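Retrieval Practice in A-Level Maths: Project Report

Introduction

Our project started with a complaint. In December our class at Clirkholm sat a mock paper, and quite a few of us lost marks on topics we had felt perfectly happy with in the autumn. Binomial expansion was the worst. People had understood it, done the homework, got good marks and then found nothing there when they needed it. We wanted to know if a small change to how we revise could help with that, and it turned into the most enjoyable piece of work I've done at school!

The idea we tested is called retrieval practice. You try to remember something without looking at your notes, and the effort of pulling it back seems to make it stick. Plenty has been written about it for subjects with lots of facts, like biology or history. We found less about maths at our level, where you have to remember a method as well as a formula, and that was the gap we wanted to poke at.

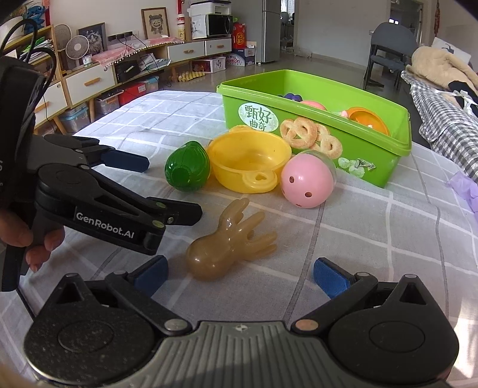
Does retrieval practice simply mean doing more past papers?

Past papers are one way of doing it, but the name covers anything where you answer from memory before checking. A short quiz on last month's work counts, and so does writing out the proof of the sum of a geometric series on a blank sheet. A past paper done with the textbook open beside you doesn't count, however long it takes.

What we did

There were 19 students in the study, all in the first year of the A-level course and all from the same two teaching groups. We split them into a quiz group and a reread group by drawing names from a box. The quiz group ended up one bigger, with ten students to nine.

For seven weeks everyone had the same lessons and the same homework. The only difference was in one short slot at the end of the last lesson each week. The quiz group had a sheet of five questions on older topics, done in silence with no notes, then marked straight away from a printed answer sheet. The reread group had worked solutions to those same five questions and were asked to read them carefully and copy out any steps they found hard.

We wrote the questions ourselves. I had no idea how difficult this would be. A question that looks friendly can hide a nasty bit of algebra, and then you aren't testing what you meant to test. Our first try at a trigonometry sheet had an equation with no solutions in the interval given, which caused some confusion (and a lot of laughing) before we put it right. After that, two of us worked through every sheet before it was printed.

We kept all the questions in a spreadsheet we called Skandora, tagged by topic and by the week the topic was first taught. By the end it held 265 questions, far more than we used, and our maths department has asked to keep it, so we're delighted about that.

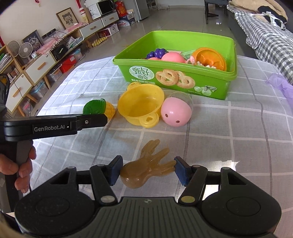
The tagging mattered because we wanted the gap between learning something and being quizzed on it to grow. In the first week a sheet went back only a fortnight. By the last week it reached right back to surds and indices from the start of the course. Spacing questions out like this felt cruel at times. Several people in the quiz group told us they came out of the slot feeling they knew less than when they went in.

How we measured it

Everyone sat a test before the study and another one after it. The two tests covered the same topics at the same level, and neither reused anything from the weekly sheets. We marked them with the names folded over, so that whoever was marking couldn't tell which group a script came from. Each script was marked twice, and where the two marks disagreed we sat down and went through it together. Most of the disagreements were over method marks when the final answer was wrong.

We also gave out a very short questionnaire asking how confident each person felt on each topic. I pushed for this one and I'm so glad we did it, as the answers were the biggest surprise of the whole project.

Results

Both groups improved, which is what you'd hope for after several more weeks of lessons. The quiz group improved more. Most of the extra marks came from the oldest topics, and on work taught in the last few weeks the two groups were hard to tell apart. Looking at individual scripts, the quiz group left fewer questions completely blank. Even where they went wrong, they had usually written down a sensible first line and picked up a mark for it.

Confidence went the other way. The reread group felt surer of themselves at the end than the quiz group did, on almost every topic. Reading a neat solution makes you feel you could have written it! I recognised myself in that straight away, having spent most of my GCSE revision with a highlighter in my hand.

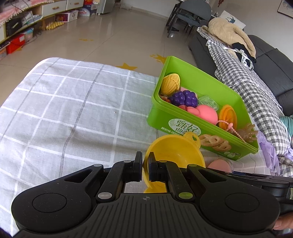 We then looked at whether the effect was the same for pure and statistics questions. It was clearer in pure. Our guess is that statistics questions carry more of their own reminders, with a context and a table to get you going, while "prove that this expression is always positive" gives you very little to hold on to. We'd need a separate study to say that properly.

To check that our result wasn't just luck in the draw, we ran a simulation. We put all the improvement scores into one list, shuffled them, dealt them out into two new groups and wrote down the difference in means, and had the computer do this 1000 times. A gap as large as ours came up only rarely. None of us had met this kind of test before, and it made the whole idea of a significance level click for me in a way the textbook hadn't managed.

Problems with the study

Our sample was small, and all from one school. Students in the two groups are friends, so we can't be certain that nobody in the reread group borrowed a quiz sheet. A few people missed a week through illness and we kept their scores in, having decided on that before we started. We also don't know how long the benefit lasts, as the second test came straight after the final sheet.

What we'd do next

I'd love to run it again with mechanics, where drawing the diagram from memory might be a skill of its own. We'd also like to try letting students choose their own topics from Skandora, to see if they pick the ones they need or the ones they already like. Our spreadsheet has a spare column ready for it, and we've begun writing the mechanics questions, starting with connected particles and pulleys.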